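Laltari Tabletop

Simulated bimanual manipulation episodes from the Pattinasarany student robotics club
Data card, last revised February 14, 2020
Maintainers: Endang Rahman (scenes, assets), Zeyu Lu (control, logging)

Summary

Laltari Tabletop is the episode set our club recorded for the simulation track of the Bidel student competition. Every episode was produced in the simulator by a club member driving two arms with multi-fingered hands over a table of kitchen objects. There is no real-robot data in this release. The set was used to train our competition entry and is shared so that other teams can reproduce our results or replace our policy with a better one.

Contents

The release has 28 task folders. Each folder holds a task file, a scene file, and one subfolder per episode. An episode subfolder contains:

video: rendered color frames from the head camera
state: joint positions and velocities for both arms and both hands
action: commanded joint targets, same layout as state
meta: task name, operator initials, random seed, outcome flag

State and action are logged at the control rate. Video is logged at a lower rate and carries its own timestamps. Use the timestamps to align the two. Do not assume a fixed ratio, as the renderer drops frames on slower machines.

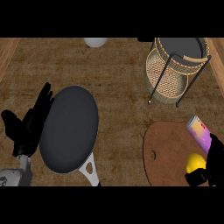

Scene files list every object by asset name, with a starting pose and a mass. Poses are given in the table frame, in meters, with rotations as quaternions in w, x, y, z order. Objects that play no part in the task are kept in the scene file and are flagged as distractors. Assets vary a lot in difficulty for the physics engine. Simple solids such as the snack can and the lemon get primitive collision shapes, while the wicker basket, with its thin black frame and the handle across the top, uses a convex decomposition that leaves the interior open. The frying pan has a hanging hole in its handle, and the hole is in the visual mesh only. Fingers will not pass through it.

Rendered frames are letterboxed, with a black band at the top and another at the bottom. Crop the bands before resizing. The loader does this by default, and the option keep_bands turns it off.

Collection

Operators wore tracked gloves, with wrist pose mapped to the arms and finger bend mapped to the hands. Recording was done in December on the lab machines, with 11 club members taking shifts. Each operator completed a practice task before logging anything. The outcome flag was set by the operator at the end of the episode and checked later by a second member from the video. Where the two disagreed, the episode is marked "disputed" and excluded from the default split.

Splits

train: default for policy learning
val: same tasks as train, different seeds
heldout: 2 tasks that do not appear in train or val

Object starting poses are randomized by seed. Table texture and lighting are randomized separately, so two episodes with the same seed may look different.

Known issues

Contact forces are not logged. The version of the physics wrapper we used reported them in the wrong frame, and we removed the field.

Thumb joint limits on the left hand were set too narrow in early episodes. These carry the tag thumb_v1 in meta. They replay correctly, but a policy trained on them alone will grip poorly on the left side.

Replay is deterministic on the same build of the simulator. Across builds, small objects drift — mostly after a contact with both hands.

Loading

Run the script load_episode with a task folder and an episode number. It returns aligned arrays. Our baseline and training settings are in the Etex folder, named after the policy, and have their own README.

Use

Free for coursework, club, and research use. Cite the club and the revision date. Report broken episodes to Zeyu Lu with the task name and seed.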